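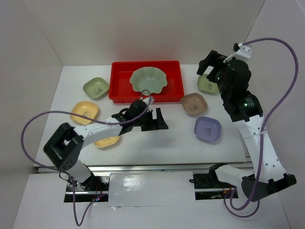

Open Day at the Fenulbridge Robotics Laboratory: Frequently Asked Questions

When is the laboratory open to visitors?
The open day is held on a Saturday in October. Doors open at 10 a.m. and the final demonstration commences at 3:30 p.m.

Do I need to book?
Yes. Entry is free of charge, but all visitors, including children, require a ticket. Each session is limited to 39 people. Tickets may be reserved through the Branavus visitor programme and are not transferable between sessions.

What will be demonstrated?
Visitors will see a two-armed workstation used for research into the handling of household objects. The table is laid with small square dishes in pastel colours, a scalloped bowl and a red tray. Staff will explain how a task is specified, how the two arms share a workspace and how an attempt is judged. Each demonstration lasts 25 minutes, including questions.

Will the robots always complete the task?
No. The equipment is in active research use and unsuccessful attempts are to be expected. Staff may stop a demonstration at any time.

May visitors operate the arms?
Visitors aged 12 and over may register at the front desk for a supervised turn of five minutes. Places are allocated in order of arrival. Closed footwear must be worn and long hair tied back.

Is photography permitted?
Personal photography without flash is permitted in the demonstration room. Tripods are not. Please do not photograph the computer screens in the adjoining Wendt Room.

Is the building accessible?
There is step-free entry from the car park, and a lift serves both floors. An accessible washroom is located beside the front desk. Requests for sign language interpretation should be submitted when booking.

Can a school group attend?
School groups are received on Monday mornings during term. Enquiries should be addressed to Heike Kohlhase, Visitor Programme Coordinator, and should state the year level and the number of students attending.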